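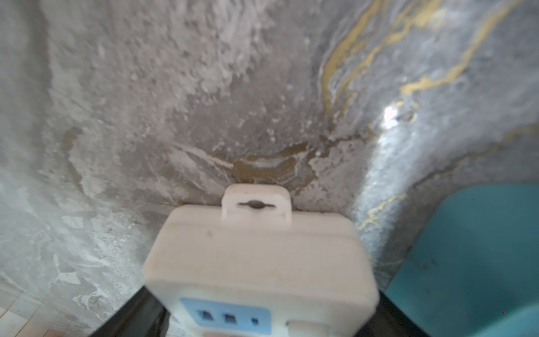
Kapitel 4
Strom verteilen: Steckdosenleisten, Adapter und Verlängerungen

Wer eine Wohnung übernimmt, übernimmt auch die Steckdosen, und zwar dort, wo ein früherer Elektriker sie für richtig hielt. Das ist meistens hinter dem Schrank. Der Mensch behilft sich mit der Steckdosenleiste, später mit einer zweiten, und irgendwann besitzt er eine Schublade, die sich nicht mehr schließen lässt.

Dieses Kapitel handelt von dieser Schublade. Assunta Monti, deren Werkstattnotizen aus Skomcombe uns durch das ganze Buch begleiten, führt sie in ihrem Inventar unter »Diverses, weiß« – eine Ordnung, die genau so lange trägt, bis jemand eine schwarze Leiste kauft.

Nach der Bearbeitung des Kapitels sollten Sie Leiste, Adapter und Verlängerung unterscheiden können, die Angaben auf einem Gehäuse finden und eine begründete Meinung dazu haben, was man in was stecken darf. Vorkenntnisse aus Kapitel 3 (Leistung und Stromstärke) werden vorausgesetzt. Wer sie übersprungen hat, kennt den Weg zurück.

4.1 Bestandsaufnahme

Legen Sie zunächst alles auf eine Fläche, was im Haushalt Strom weiterreicht. Eingesteckte Ladegeräte dürfen vorerst in der Leiste bleiben, sofern diese selbst vom Netz getrennt ist. Viele Ladegeräte sind breiter als der Platz, der ihnen zugedacht war, und eine Leiste ist deshalb oft voll, lange bevor sie belegt ist.

Sortieren Sie nach Funktion. Die Farbe hilft beim Wiederfinden, über die Belastbarkeit sagt sie nichts. Eine blaugrüne Leiste mit USB-Anschlüssen und eine schwarze mit USB-Anschlüssen gehören in dieselbe Gruppe, auch wenn sie im Laden in verschiedenen Regalen um Aufmerksamkeit warben. Würfelförmige Adapter bilden eine eigene Gruppe, Verlängerungskabel eine dritte. Ein Kabel, das in losen Schlaufen liegt, wird für die Prüfung ganz ausgelegt und erst danach wieder gebündelt.
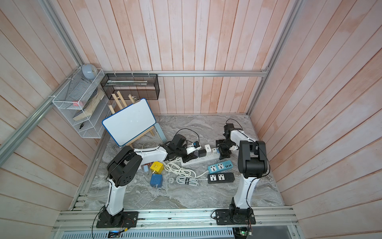
4.2 Was auf dem Gehäuse steht

Hersteller drucken die wichtigste Angabe gern klein und auf die Unterseite. Gesucht ist die maximale Leistung in Watt oder die Stromstärke in Ampere. Fehlt beides, kommt das Gerät auf einen gesonderten Stapel, über dessen Zukunft wir in Abschnitt 4.4 wenig Tröstliches zu sagen haben.

Rechnen Sie anschließend zusammen, was gleichzeitig an einer Leiste betrieben werden soll. Zwei Netzteile mit 20 und 25 Watt sowie ein Rechner mit 390 Watt bringen sie kaum in Verlegenheit. Der Heizlüfter, der im Dezember dazukommt, ändert die Rechnung erheblich.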